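The Day Shift at Sikdale

I'd been paid for three afternoons to teach the arm at Sikdale how to plug in a network cable, and by November I was dreaming in blue. You steer, it copies, you save the run. Easy money, I thought! 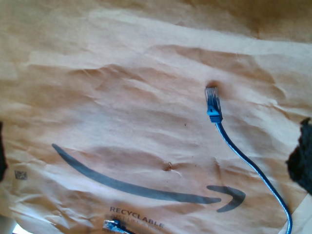 My target was 200 good runs. I was on 53, my tea had gone cold and my wrist ached (I'm left-handed, the controls aren't).

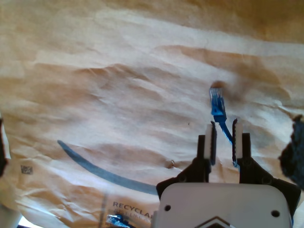 So I started talking to it, the way you'd talk to a nervous learner driver. Down a bit, love. Gently. Now close. I even told it about my awful flat.

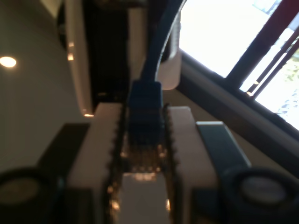 Pongsiri support came on the headset and asked whether I knew the microphone was saved with every run. I did not know that. I went very quiet and lined up with the switch again, sweating a bit.
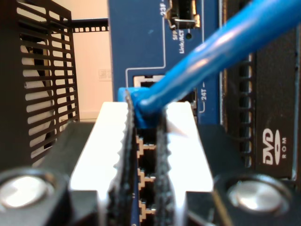 The Morning After

They let it try alone at nine. It reached out, stopped, and through the little speaker, in my voice, said, "Gently, love."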